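Up at 4 again, couldn't sleep, so I got to Whitfield before the lights had warmed up and had coffee with Eusebio while he fussed with his headset. We're teaching the Desex arm to wipe tables this month. My whole job is to do it by hand with the gear on, over and over, at a speed I'd never wipe a table in real life!
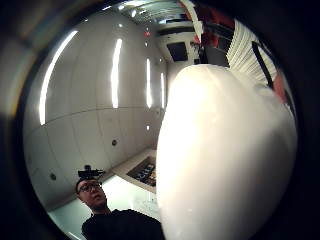
Filed under: Work, Robots

Slow is harder than it sounds. If I hesitate before a grab, the hesitation goes into the demo too, and then the arm learns to dither. We threw out 3 runs for that (all mine, ugh). Eusebio wants 1000 good ones by the end of March and we're at almost 45 — I didn't say anything, I just kept going.
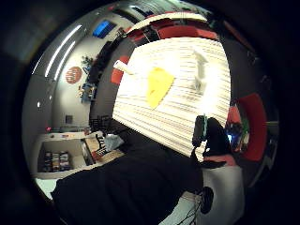
Yolanda Sorensen wrote back at lunch that I should stop trying to be neat, the demos she got at Grornbridge were all too perfect and the arm panicked the first time a cloth landed crooked. Let your hand be a hand, she said, and miss a corner once in a while. 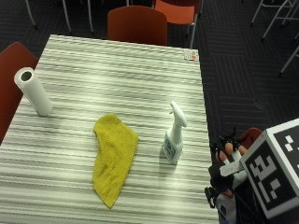
My wrist aches in a new place tonight. I tried it Yolanda's way after lunch and it felt much better, kind of sloppy and normal. I'm also going to mix up the starting layout tomorrow, because paper towels on the left, cloth in the middle and spray bottle on the right is the only order I can picture anymore, and I don't want the arm stuck on it too. Need to ask Eusebio if Vovis ever sent the spare glove straps.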